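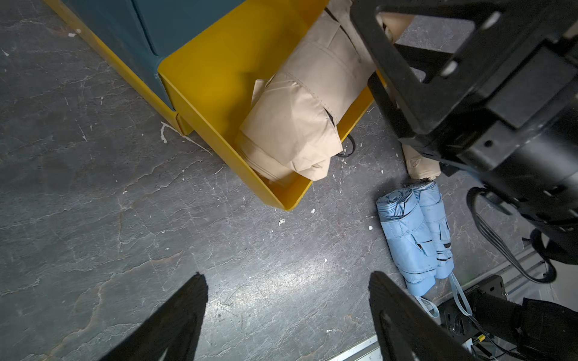
Retail Accounts, Unit 8: Valuing closing stock

Handout revised 15 April 2025

Closing stock is what a business still holds on the last day of its accounting period. It appears on the balance sheet as a current asset and reduces the cost of sales. Value each line at the lower of cost and net realisable value.

Cost includes the purchase price, carriage in and any import duty. It leaves out selling costs and general office overheads.

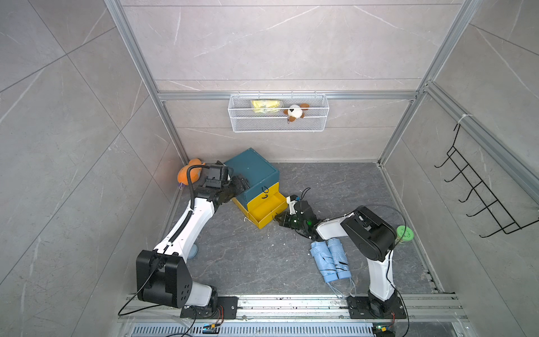
First in, first out

The oldest units are treated as sold first – even if the shelves tell a different story. Saletex buys 300 umbrellas in January at £8 each. If prices rise later, stock left at the year end carries the newer price.
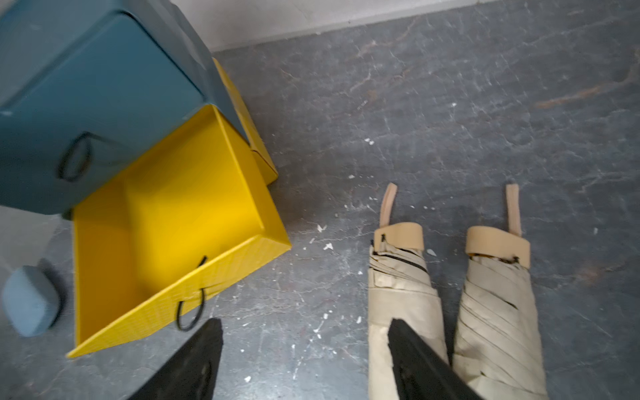
Open yellow box with a cord handle.

Weighted average

Divide the total cost of goods held by the number of units held. Work it out again after each purchase. Kuster uses this method for small goods bought in mixed lots.

Damaged lines need separate treatment. Suppose a line cost £1,223 and can be sold for £900 after repairs

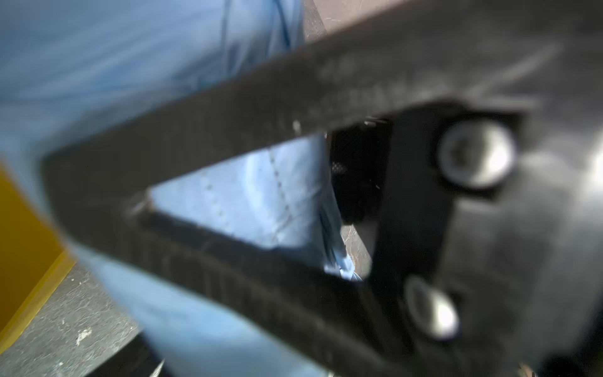
costing £13. Net realisable value is £887, so the line is written down by £336. The write-down goes to cost of sales in the same period.

Read the Plolier case before the seminar and bring your workings.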